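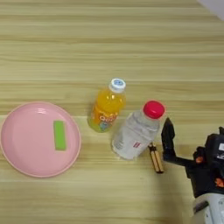
Judit Somogyi wrote in to ask why I keep nagging about written stop rules when the arm already has a big red button. Fair question! The button is for emergencies. Stop rules are for all the boring stuff that comes before one, and you can write yours in an afternoon.

Start with reach. Jog the arm as far as it'll go each way at slow speed, then put tape on the floor 500 mm past that. Everybody stays behind the tape while the motors are on – yes, you too.

Next, liquids. I work with capped drink bottles a lot, and my rule is caps checked by hand before each session, power strips off the table, towel within reach. If a bottle tips, pause the arm first and grab the towel second. I got that backwards once in April and had the elbow joint swing nearly into my ear.

Now grip force. Pick the lowest setting that holds your heaviest bottle (mine is 7 on the Talico controller, yours will be different) and write it on the sheet. Anyone who changes it signs next to the new number.

Last thing, decide who can restart. At our place it's one person per session, name on the whiteboard, and we swap at lunch. Print the sheet, tape it up by the controller, and read it out loud the first few times. It feels silly. Do it anyway.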